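Minutes of the Wisis Allotment Association, ordinary meeting
Held in the upstairs room, 10/09/2021
Chair: Jamie Marsden

1. Apologies
Three received, all after the meeting had been due to start.

2. Minutes of the last meeting
Agreed, apart from the sentence saying the gate had been "fixed". The Chair asked for it to read "looked at".

3. Water
The Skerka quote for a new standpipe by the lower plots is £159. The Chair asked what it covered, as it didn't mention digging. Plot 9 said digging was surely part of the job. The Chair said he had heard that before, about the last standpipe. Skerka to be asked in writing whether the price includes the trench, the tap and making good the path. No order until there is an answer.

Plot 20 repeated that pressure at the top end is poor on summer evenings. It was suggested that people water in the mornings. This was suggested last year as well, and the meeting could not say what had changed.

4. Seed order
The Giltulberg catalogue was passed round. Several members were keen on the blight-proof tomato. The Chair wondered how proof it was, given that the small print says "good resistance in most seasons". Agreed to buy 3 packets and grow them on different plots next to an ordinary variety. Results to be reported whether or not they are flattering.

The Sarıgül pepper did nothing last year for anyone without a greenhouse. Not reordered.

5. Compost
A member proposed buying an activator powder for the shared heaps. Asked what it did that grass cuttings and patience didn't, she said the packet claimed compost in half the time. Half of what time was not stated. Proposal left on the table until January. In the meantime the heaps will be turned, which was agreed last time and has not been done.

6. Rents
No change. A member asked if this could be promised for next year too. It could not.

7. Gate
The padlock code was to have been changed and wasn't. The Chair will do it himself and tell plot holders in person. He does not want it written on the noticeboard again, even in pencil.

8. Any other business
Pigeons. The plastic owl was discussed at length. Plot 9 believes it works. Two others have seen pigeons sitting on it – one had a photograph. Netting to be priced.

Plot 20 asked for shorter meetings. Noted.

Meeting closed at 9.

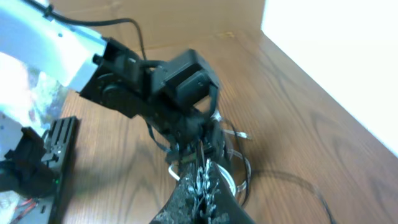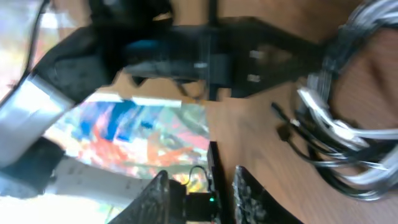
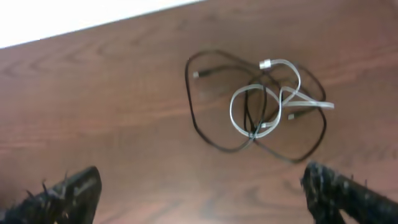
All three: wooden tabletop.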